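The Sunday Shift 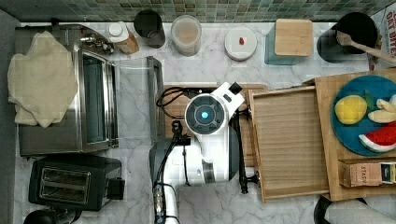 Photo: Josefina Ulloa

Mattes Dreßler had been promised breakfast by ten.

He had the email on his phone and he read it out to the lift on the way up, because there was nobody else in it. A relaxed Sunday demonstration. Come hungry. He had been writing about household machines for the Bromau paper since his hair was brown, and in that time he had been invited to come hungry on many occasions and had learned to eat first. He'd had two rolls and an egg at the station.

Josefina Ulloa met him at the door of the flat. She had a camera round her neck and a pencil behind each ear.

"You're the sceptic," she said.

"I'm the guest."

"They told me you're the sceptic. It's on the list. There's a list with a column."

The flat belonged to Meretti, or Meretti rented it, and it had been fitted out so that it would look like the home of someone with decent taste and no children. The kitchen was all white marble with grey veins and little square tiles in green and brown along the back. There was a bowl of something in the sitting room that turned out to be scented wood. Mattes sniffed it and put it back.

The machine was called the Jidness. He'd asked over the phone what the name meant and had been told it tested well.

It hung out over the counter with its arm in the middle of things, a white arm with a blue light glowing at the wrist, and it was stopped above a chopping board. A towel lay crumpled over one end of the toaster oven. Further along, past the jars, there was a blue plate with fruit on it.

"Has it started?" Mattes asked.

"It's thinking," said Josefina.

He pulled up a stool and thought as well. His mother had run a kitchen half this size with a stove that leaned. If she'd stood over a chopping board for as long as this, somebody would have fetched the doctor.

"What's it going to do?"

"Clear up. Then toast."

"In that order?"

"That's the order on the sheet."

"You toast, you eat, you clear up," said Mattes. "You don't clear up and then make crumbs."

Josefina took a pencil from behind her left ear and wrote that down. He was quite touched until he saw that she was only writing the time.

A young man called Ngata came in from the back bedroom, where there was evidently a desk, and shook hands. He had the look of somebody who had slept in his jumper. He told Mattes that the arm had put away 700 objects since they'd moved in.

"The same object, or different ones?"

Ngata considered this fairly. "There's a jar it knows very well," he said.

"And how many of the 700 went where you wanted them?"

"Most. It depends what you call away." He rubbed his face. "It had a good Thursday."

Mattes liked him more for that than for anything in the email. He got out his notebook. He had a set of questions he took to all these events and they were not clever ones. Can it do it in my house? Can it do it when the cloth is wet? What does it do when the thing it wants is underneath another thing? He'd asked them of a window washer, a bed maker and a trolley that was going to stack shelves in the supermarket on Linden Road. The trolley was still there. They kept the umbrellas in it.

"Why not start with the towel?" he said.

Ngata and Josefina looked at each other.

"What?"

"The towel's hard," said Ngata.

"It's a towel."

"A jar's always the shape of a jar. A towel's a different shape every time you look at it. You pick up one corner and it turns into something else." He was waking up now, he used his hands. "If you showed me a hundred towels dropped on a hundred ovens I couldn't tell you where the corner was on half of them."

"I could."

"Yes, well," said Ngata. "You've got thumbs."

There was a whirr, and Mattes sat up. The arm moved a hand's width towards the jars, lowered itself, raised itself again and went back. Josefina took a photograph.

"Is that good?" he asked her.

"I only do the pictures."

"But you've been here all week. You must have a view."

She let the camera hang. "I think it's wonderful for about a minute," she said. "Really, I had goose pimples. It picked up a spoon and I rang my sister. Then you want a cup of tea and you have to wait because it's in front of the kettle." She looked over her shoulder at Ngata, who was reading his screen and hadn't minded or hadn't heard. "I've started bringing a flask."

Mattes wrote down flask.

He wanted to be fair. He had been unfair once, to a dishwasher, in print, and had ended up buying one. It had been one of the better decisions of his sixties, or he'd have said so if he had been asked. But a dishwasher was a cupboard that rained. It didn't have to know a plate from a lemon. Somebody else did that part, standing there with their sleeves pushed up, and what was left over was the part a cupboard could do. This was trying to be the somebody else. He could see why a person would want one and he could see why a person would have slept in his jumper.

"How long would the whole sheet take?" he said. "If it all went well?"

"Sixty-four minutes," said Ngata.

"To clear up and make toast."

"Last month it was all afternoon."

Mattes looked at the toaster, a plain black one with two slots. He was, in spite of the egg, getting peckish.

"Would it upset anything," he said, "if I went in there and made us some?"

"It would have to stop."

"It has stopped."

"It would have to stop officially," said Ngata, and went to the back bedroom to do it.

The bread was in a cupboard over the fridge. Josefina found butter. They ate standing in the hall with the plates on top of the shoe cabinet, and Ngata had four slices and told them about the good Thursday, which had involved a lid.

When they'd finished, Mattes carried the plates back in. He folded the towel too, while he was passing.

"Oh," said Ngata from the doorway. "Could you put that back how it was?"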